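Oltau building, washroom 2 - basin drains slowly
Opened Wednesday, February 28, 2024. Status: monitoring

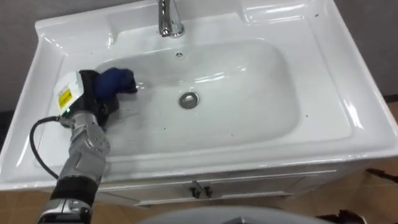
Reported fault: water stands in the bowl after the tap is closed. Emptying time from a full basin measured at about 200 seconds.

Checks: supply normal. Overflow clear. Stopper lifts 8 mm, seat intact. Trap removed, soap residue and hair found at the inlet.

Action: trap cleaned and refitted with a new Tiedemann washer. Bowl wiped down with a cloth - no abrasive cream on the glaze. Retest: empty in 15 seconds, no leak at the joint.

Next: recheck trap in September. Close if no further reports.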